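Lorena Núñez has tested bedding fabrics at Verstraete for 10 years, and most of her day goes to shrinkage. "Cotton relaxes in the first wash," she says. "After that the numbers settle." Her lab washes each sample five times before measuring.

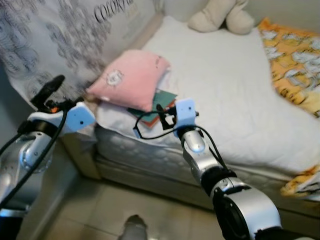
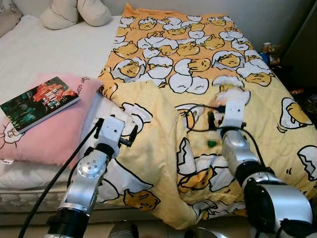 Thread count interests her less than yarn length. Short fibers work loose and form pills, she explains, and a high count can hide them on the label. Prints add another variable. On a duvet with a repeating cartoon egg, she would measure from one figure to the next, along and across the cloth. "If the two distances change unequally, the faces distort."

Her limit is two percent either way.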